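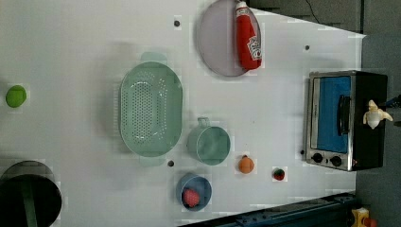 Play food and a mint-green colander on a white tabletop.

Supper Club at Fidley: Frequently Asked Questions
Last updated Thursday, June 6, 2024

What is the supper club?
A fixed-menu dinner served in the upstairs dining room at Fidley. All guests are seated at the same time and receive the same courses. The menu is written by our head chef, Alper Keskin, and changes with each dinner.

How many seats are there?
24 per dinner, at shared tables. There are no private tables. Parties of up to eight can be booked online. Larger parties must contact the restaurant before booking.

How many courses are served?
Five, plus bread. Portions are sized for the full sequence. Additional portions cannot be ordered on the night.

What time does service start?
Doors open 30 minutes before the time printed on your confirmation. The first course leaves the kitchen at the printed time. Late arrivals join at the course being served, and missed courses are not held back.

Is wine included?
No. The ticket covers food, still water, and coffee. A wine pairing can be added when you book or when you are seated. The pairing has one pour per course and is drawn mainly from two producers, Uysal and Carnholm. A bottle list is also available. A non-alcoholic pairing has the same number of pours and must be ordered with the ticket.

Can I bring my own wine?
Yes, one standard bottle per two guests. Corkage is charged per bottle opened. Bottles already on our list are not accepted, so check the current list first. Magnums count as two bottles.

When is the menu published?
It is emailed to ticket holders a week before the dinner. Single ingredients may change after that date if a delivery is short.

Which dietary requirements can you meet?
Vegetarian, pescatarian, and gluten-free menus are available if selected at booking. Vegan menus are offered at selected dinners, marked V on the calendar. All food is prepared in one kitchen where nuts, shellfish, wheat, and dairy are handled. We cannot guarantee the absence of traces. Requests made on the night will be declined.
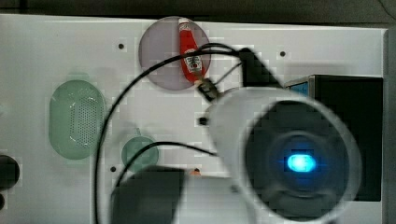
Toy ketchup bottle on a plate.

Are children admitted?
Guests under 12 are not admitted to the supper club. They are welcome at lunch in the ground-floor room, where a shorter menu applies. Guests aged 12 and over pay the full ticket price.

Can I cancel or move my booking?
Cancellations made more than seven days before the dinner are refunded in full to the original card. Inside seven days there is no refund, but the ticket may be transferred to another person. Send the new name and any dietary requirements to the booking desk. A booking can be moved to another date once, subject to space.

Do you sell gift vouchers?
Yes. Vouchers are valid for all dinners except the November game dinner, which is sold separately. They can be used in part, and the balance stays on the voucher code.

Is the dining room accessible?
The upstairs room is reached by stairs or by a lift from the Stiltard Street entrance. The accessible restroom is on the ground floor. Note any seating needs on the booking form.

Where can I park?
There is no parking at the restaurant. The public lot behind Stiltard Street is open until midnight.

How do I contact the booking desk?
Call the main number and enter extension 3374, or reply to your confirmation email. The desk is closed during dinner service.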